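How to Compare Two Grippers on Soft Cloth Without Losing Your Whole Afternoon

If you have ever swapped a gripper on an arm and then sat there wondering whether the new one is really better or whether you just got lucky with the first few grabs, well, you are in good company! I have been down that road more than once, and what follows is the routine I settled on after a good deal of muddling through. We use it for the Jollside and Bivel fingers, but it should work for any pair you happen to have on the shelf.

What you need
Two sets of fingers
One cotton T-shirt, washed at least once (brand new ones are stiff)
A smooth table the arms can reach across
A notebook, or a spreadsheet if you are tidier than I am

Step 1. Mount the first set and home both arms from the Mushi controller. Run the open and close cycle a few times and listen. A scraping sound usually means a finger is rubbing on its mount, and you will want to loosen it and seat it again before going any further.

Step 2. Set the closing force low. I start at 30 percent and leave it there for the whole first round, even when it is tempting to nudge it up.

Step 3. Spread the shirt flat with the hem toward the arms. Small wrinkles are fine, and please don't iron it! A little slack in the cloth gives the fingertips something to catch.

Step 4. Bring one gripper to each bottom corner, close, lift slowly, hold for 2 seconds, and lower again. Write down what each side did, separately. Do 40 lifts, spreading the shirt out again every time (put some music on, it helps).

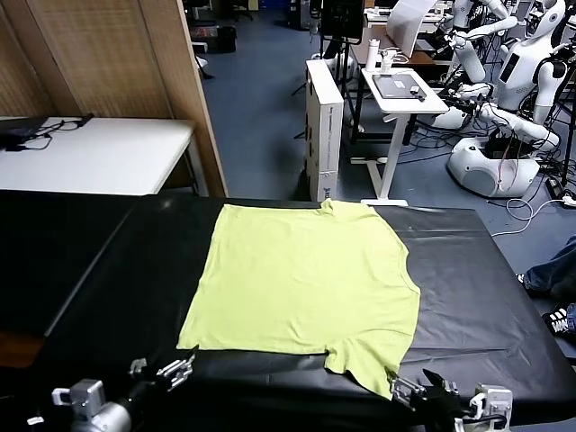 Cavach Manipulation Club, Cloth Handling Team

With the collar pointing away from the arms, the hem is the nearest thing to both sets of fingers, so neither arm has to stretch over the rest of the shirt. A sleeve can lie out to the side as it likes, but note which way it went, as it changes what a corner grab picks up.

Step 5. Change to the second set and repeat everything from Step 1, with the same shirt, force and speed. Lertchai Chaiyaporn suggested swapping the order of the sets on a second day, and I do recommend it if you have the time.

Step 6. Go through your notes and sort the misses into slips, double grabs and fingers that closed on nothing. Keep the left and right arms in their own columns until the very end. If one side is worse with both sets, check that arm's calibration before you blame the fingers.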